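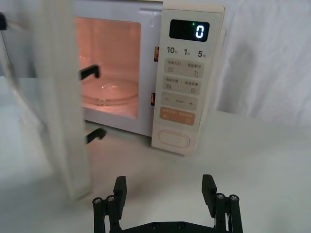 Microwave oven (countertop)

A countertop microwave oven is a small electric kitchen appliance that heats food by passing microwaves through it, usually at a frequency a little under 2,500 megahertz. It stands on a worktop or table and needs nothing more than a socket and a bit of breathing space, and for that reason it has found its way into bedsits, staff rooms, caravans and a good many family kitchens where the big oven is only lit on Sundays.

Cavity and turntable

The food goes into a metal-walled box called the cavity, lit by a small lamp. Microwaves do not spread evenly inside it – there are hot patches and cool patches – and so most household models carry a round glass plate that turns slowly and takes the supper through both. The plate lifts out for washing, and it is well worth letting it cool before it meets cold water.

Door

The door does a great deal of quiet work. Hooks on its inner edge drop into slots in the body of the oven, pressing on switches that stop the heating as soon as the door is opened. Behind the glass of the window lies a fine metal mesh, with holes large enough to let light out and far too small for the microwaves to follow.
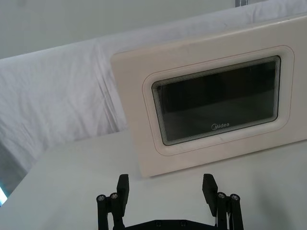 Readers of the household pages of the Flirkcombe Almanac have long disagreed over how best to clean the window, and one wrote in to say that a bowl of hot water and lemon, left steaming inside for a few minutes with the door shut, had served her better than any spray, provided the cloth was soft and the seal was wiped too.

Controls

Older ovens had a pair of dials, one for power and one for time, and plenty of cooks still miss them. Panels with flat buttons are now common, often with a small display at the top and quick-time keys beneath, so that a cup of milk can be warmed with one press. On the Midea oven shown in this article the quick times are 10 seconds, one minute and five minutes, with minus and plus signs further down the panel.
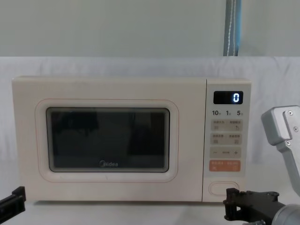

One contributor to the article's discussion page felt that quick-time keys had made people lazy about stirring, and that porridge in particular ought to be stopped halfway, given a proper turn with the spoon and then left to stand before anybody sat down to it.

See also

Turntable (kitchen)
Defrosting
Worktop appliances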